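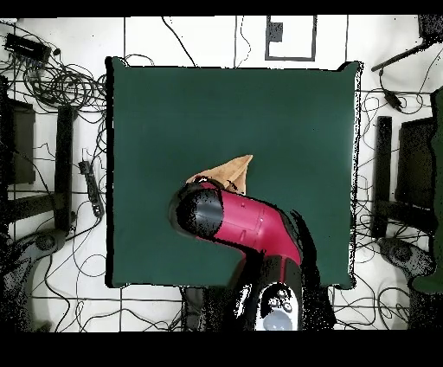

Red arm, tan cloth, green work surface. Cloth station, open day at Vutstead.

Week 2 handout: notes from the Vutstead open day

Hi all. Plenty of you couldn't make it on Saturday, so I've typed up my scribbles and tacked on the reading questions I promised. Bring this to section, please, I'm not printing more!

We started at the cloth station, and I'm glad we did, as it's the one that ties in best with last week's lecture on grasping. A red and black arm works on a piece of tan cloth laid on a green surface. Sounds dull, I know. But remember what I said about rigid objects: pick up a mug and it's still mug-shaped. Pick up a cloth by one spot and everything else about it changes, the folds, the corners, which side is hiding underneath. Look at the pointed corner in the picture. If you only had that one view, how would you tell the arm where the other corners are? (I'd like a real answer to this, a paragraph is fine.)

The folks from Arel ran the talk. Their training set for this task is 200 demonstrations, each one a person guiding the arm through the job from start to end. I asked how long a demo takes and got 18 seconds for a good one, plus a laugh about the bad ones. Do the math on that before section and you'll see why the recording itself isn't the slow part. Resetting the cloth is. Somebody has to mess it up again each time, and mess it up differently, or the arm only learns one kind of mess.

Notice the floor too, all those black cables and the power strip. I always tell the project groups to plan their cable runs early and they never do, so take a good look and think about your own bench.

After that we went over to the Fenley table, which was all conveyor sorting. Fun to watch, but we'll get to it in the unit on vision, so I'm skipping it here.

Terms to know for the quiz: deformable object, demonstration, reset, end effector, occlusion. The last one matters most. When the gripper presses down on the cloth it covers the very spot you'd most like to see.

Reading: Głowacki handout, sections 2 and 3. Section 3 is heavy going, so skim the proofs and spend your time on the diagrams. Answers to the corner question go in the box by my door before lab.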